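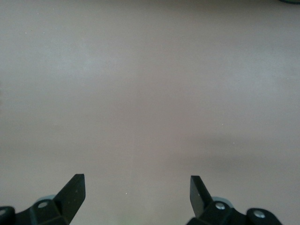
Wrist camera view, gripper open over a bare stretch of the bench surface. Both fingertips are visible.

Hernby wrist camera bracket and finger kit: review
27 May 2019

The Hernby kit puts a small camera on the wrist of a light-duty arm and replaces the stock fingers with flat black ones. We fitted it to the Sosari arm in our bench cell at Daltmont, where it sorts small parts into trays. The cell has now done 3942 cycles with it.

In the box: camera bracket, two fingers, two finger mounts, cable, clips, a bag of screws and a folded sheet of instructions. The sheet covers the mechanical work well and the cable badly. Plan your own route for it.

Fitting
Power down the arm and support the wrist before taking off the old fingers. The new mounts go on first, then the fingers, then the camera bracket. Leave the finger screws slightly loose until the jaws have been closed once by hand, so the tips can line up. Tighten a little on each side in turn. The first install took us 16 minutes plus the cable, which took longer than everything else together.

The screw heads on the right mount can be seen from the camera, and we have come to use this. A paint mark across each head shows up in the live view if a screw starts to turn. The kit does not supply paint or mention it.

Aiming the camera
Open the jaws fully and tilt the bracket until both tips sit in the lower part of the view, at the same height, with clear surface between them. If one tip is higher than the other, check the fingers before touching the camera. Ours were 3 mm apart on the first try and the fault was a mount that had not seated.

Save a reference view with the jaws open over a plain part of the bench. We retake it whenever the bracket has been disturbed and compare tip positions with the old one. Plain matte surfaces give the best result. Small specks still register as bright points on a pale bench, and with our threshold set too low the part finder picked them up. Wipe the bench first, then raise the threshold if needed. Soft shadows caused no trouble.

Upkeep
Finger screws were checked at every shift change for the first week and are now checked weekly. One needed a quarter turn. The faces of the fingers mark easily, with no effect on grip so far. The cable clip nearest the wrist split after nine days and was replaced with a Joseph clip from stock. Clean the lens with a dry cloth only.

Good
Stiff bracket. Both tips stay in view. Fingers come off without moving the camera.

Less good
Poor cable instructions. Weak clips. The fingers and mounts take up a good share of the lower view, and a part lying under a mount cannot be seen until the arm moves.

Rating: 4 out of 5. A second set is on order for the other cell, to be fitted in July.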